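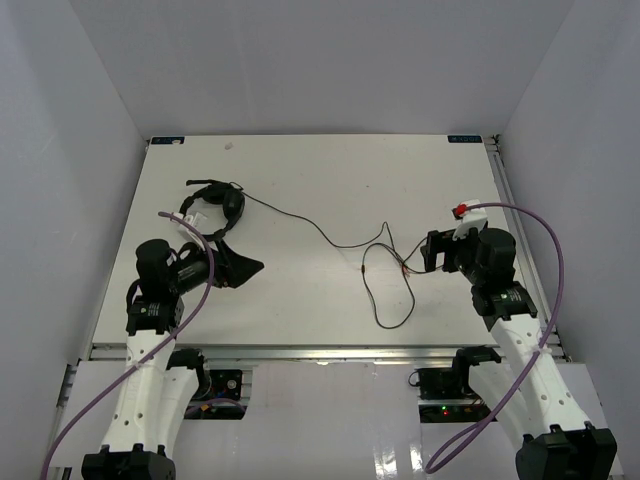
Photo: Puspita Simanjuntak / Wekirel workshop

Filed under: Bench notes, Two-arm cell

Looking after the Tirnby cell

Quick page, no time for a proper writeup. This is the two-arm cell we run for the headphone cable work, and what we do to keep it going. Yoga Wibisono did most of the setup, I do the greasing and the swearing. Photo first, notes under it.

Black over-ear headphone on the board, cable running out across the middle and into a loose loop. Thin coppery strands toward the right gripper. Left finger is in under the headphone.

Cables on the arms – the purple ones, one per side, from the bracket at the gripper. Leave the big loop in. Azlan tied the left one down tight in November and it pulled out at the connector after 233 cycles. Don't tie them. If a loop starts catching on the link, turn the bracket a bit, tighten again, run the arm through by hand.

Finger plates. Off every 700 cycles, wipe, look for a rolled edge. Black plate left, black plate right, they are NOT the same part so bag them seperately. Screws hand tight then a quarter turn.

Labels at the back corners of the board, the small dark blue ones. If one lifts, replace both and redo the zero. Takes 5 minutes. Skipping it takes all afternoon, ask Loan Từ.

Rails – one along the front, one up the right side. Check the bolts when you do the fingers. Right rail creeps. Yoga wants to pin it, we havent got to it yet.

Electronics are under the glossy white deck, you get at them thru the two cutouts. Left one has the board with the fan. Blow the dust out with power off, hold the fan still while you do it. Right one has the green light, look at that before you go blaming the software.

Spares: 3 finger plates left in the Pavlović drawer, no brackets. Solange is ordering. Write it on the sheet if you take one.

More when the Manodby cell is wired.

Last updated: 2020-07-16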